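Okier Parcel Bay Shelving

Grey metal shelving with a pegboard back, made for post rooms, parcel shops and small stockrooms. Sold as a starter bay, with add-on bays that share the middle upright. Built at our Fliltham works and sent out flat from Grascombe.

The uprights are slotted all the way up, so a shelf can be moved without taking down the ones above or below it. Clear the shelf first, lift the front edge and unhook the back. Flat cartons can be stacked, and small boxes can sit on top of larger ones as long as the address labels can still be read.

Each shelf has a plain front edge for labels. Wipe the metal with a dry cloth, line the label up along the edge and press it flat with your fingers, working out from the middle. A bold top line with the smaller print underneath is easy to read when the shelves are full. 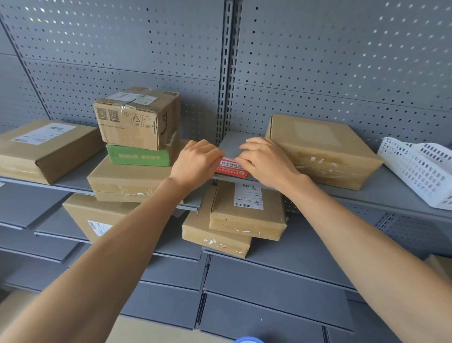

Details

Finish: grey powder coat
Back panel: pegboard, round holes
Fixings: none needed between shelf and upright
Wall ties: supplied, must be fitted
Label packs: 100 or 500, plain red or plain white
Guarantee: 10 years on uprights and shelves

Delivery and returns

Unopened bays can be returned within 365 days. Labels can't be returned once the pack is open. Mackay brackets from the older range do not fit these uprights.

For add-on bays or odd sizes, ask for Funmilayo Ajayi at the Grascombe counter, open until 4.30 pm.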